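4.2 What the written rules leave out

Most guidelines for collecting demonstrations in homes were adapted from laboratory protocols, and it shows. The Zemska checklist tells operators to keep the work surface "representative" but never defines the word. We are not convinced that two people would read it the same way. Household sessions (Figure 3) put cleaning items, packaging and soft bedding within reach of the same gripper, and the checklist has one line for all of it.

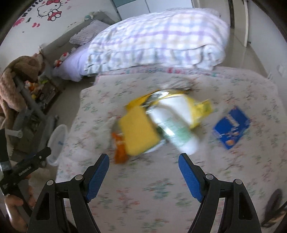 The Lurkow rules are stricter on paper. They require a fixed list of objects for each session and a note of any change. Of the 354 session logs we read, only 9 recorded a change, a figure we find hard to believe. Either homes are far tidier than ours, or operators stop writing things down.

Packaging is a weak point in both documents. A carton is listed by its product name, with no field for whether it is upright, tilted or torn open — details that matter a great deal to a finger pad closing on its side. Nor does either text say how two hand-held grippers should share one bed.

Figure 3. Hand-held grippers over household items on a floral sheet; in the second view, a milk carton between open jaws.

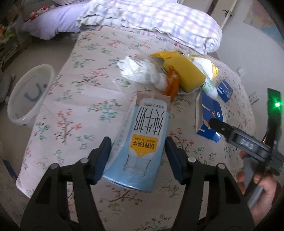

4.3 Suggested wording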